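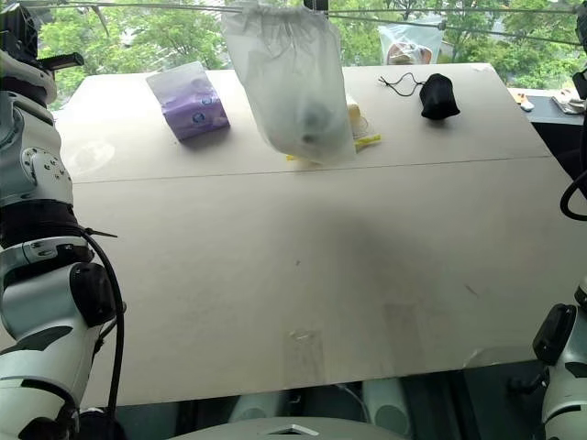
Page last changed: September, 11.40 pm

Day 37 of learning the accordion, and I have been asked to stop. Not by Rosângela, who lives with me and has the better claim, but by the man from the flat underneath, who put a note through the door in very small handwriting. He says he has nothing against music. He wonders whether I might play some.

I read it twice at the kitchen counter and then ate four crackers standing up, which I find is what I do now in place of having a temper. Then I wrote a reply, and tore it up, and wrote a nicer one, and have not delivered that either.

To be fair to him, I have only the one tune. It is a waltz called Yan, out of the Dredano book for beginners, and it goes round in a circle so that there is no natural place to finish. Anselmo Peixoto, who teaches me for an hour on a folding chair above the dry cleaner's in Nallar Street, says it was written for dancing and you stop when the dancers fall over. I asked what to do when there are no dancers. He said in my case that was wise of them.

The accordion itself is a Jullton, second-hand, 120 bass. I should have bought a smaller one. The man in the shop said I would grow into it, as if it were a school blazer and I were eleven. It weighs as much as a spaniel and behaves worse. There are 120 buttons on the left side and you cannot see any of them while playing, and so far I use 2. They are next to each other. The other 118 I hit by accident, and those are the moments, I suspect, that produced the note.

Today's practice, for the record:

Scales, right hand only. Fine until the thumb has to go under, at which point the thumb looks for a lift.

Yan, slowly. Got to the end of the second line without swearing.

Yan, at the speed printed. No comment.

Bellows. Anselmo wants me to breathe with them, in when they open and out when they close. I tried it for five minutes and had to sit down on the edge of the bath.

Rosângela came in at that point with the shopping and asked if I was all right. I said I was working on my phrasing. She said there was a sale on at the garden centre and she had bought a fig tree, and could I help her get it up the stairs. So that was the rest of the afternoon. The fig is on the landing because it will not go round the corner, and the two of us have agreed to think of it as a landing fig.

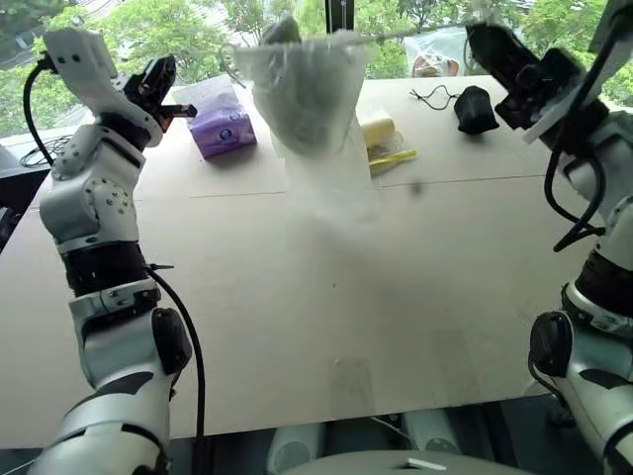 Written by Rosângela Caldeira's other half, at the kitchen counter

Evening. Went down and knocked on the neighbour's door after all. I had rehearsed a speech about reasonable hours and the rights of the adult learner. He opened it in his slippers with a plate of toast in his hand and I lost the thread and said sorry four times. He asked which accordion it was. I said a Jullton. He said his uncle had one, and it had been a great relief to the whole family when it went in the canal.

We have settled on half past five until six, with the window shut and a towel along the bottom of the door. In return I am to learn a second tune before Christmas. He put it in writing on the back of his first note, and I signed it, and he gave me a piece of toast, so I think it is binding.

Told Rosângela. She said she would have held out for seven o'clock, but for the neighbour's side.

Rang Anselmo to ask for something short with an ending. He has a polka in mind. It needs a third button, one row up from the two I know, and I went looking for it before bed with the bellows strapped shut so as not to make any noise. Found it on the ninth go. Lost it again reaching for the lamp.

Worked out that if I carry on as I am, it will be day 364 before I get to the end of the Dredano book, and that is without the Christmas carols at the back. Must buy a thicker towel. Also water the fig.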